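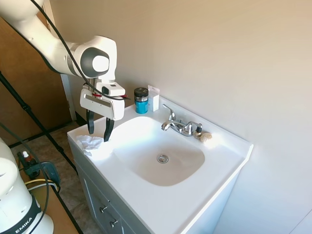 Household chore robots are machines meant to do the small dull jobs round a home: wiping, tidying, folding, fetching and putting things in the bin. I've been keeping this page on the Lulbridge community wiki for a while now, and the question I get asked more than any other is whether they can do it yet. My short answer is "some of it, slowly, if you're patient". Take the bathroom sink, which I'm oddly fond of as a test. A crumpled tissue on the counter beside the basin is a job a toddler could manage, but for an arm with two stiff fingers it's a proper puzzle. The thing is white, the counter is white, it has no handle and no fixed shape, and if you come down a shade too far you're pressing your fingertips into the worktop. Then there's all the stuff that lives at the back of a sink (a jar with a lid, a little bottle, the taps themselves) that mustn't get knocked flying on the way past!

What counts as a chore

People mean different things by the word, so I'll say how I use it here. A chore is a job with a start and a finish that you'd notice if it hadn't been done. Robot vacuums and lawnmowers do count, and they've been at it for years, but they get by without hands. This article is mostly about the jobs that need picking up and putting down.

Why soft things are hard

Most grippers were thought up for factories, where every part is the same and turns up in the same place. Tissues, socks and flannels don't play along. They squash, they fold over, and they look different every time you drop them. The usual way round it now is to show the machine the job again and again, with a person steering the arm, and let it learn from the recordings. The Fliltitz project, which is the one I follow most closely, gathered 2,708 of these demonstrations for bathroom jobs alone, and I gather that was thought a modest pile.

Shop floors

Shops and small workshops are a bit further along, I'd say. At Zallgate they have an arm that moves boxed parts from a trolley to a shelf, and it will do 1,000 of them in a shift with somebody looking in now and again. The boxes are all one size, mind you. When they tried it with parts in plastic bags the success rate dropped to 80 per cent, and one dropped bag in five is a lot of bending down for whoever's on duty.

Reliability at home

That's the bit I think gets skipped in the glossy videos. Clearing a tissue once is lovely to watch, but I'd want it done every morning, in bad light, with someone's toothbrush left in a daft spot. The Domínguez test, named after the lab that set it up, asks for the same small chore to be repeated 1,000 times with the clutter shuffled between goes. I haven't yet come across a home machine that has finished it without help.

Cost and space

Arms of this sort are still workshop kit, really. They want a solid base, room to swing and somewhere for the cables to go, and my own bathroom barely has room for me. Smaller ones on wheels are coming along, and I'll add a section on those once I've seen one at work.

See also: Robot vacuums; Grippers and hands; Laundry folding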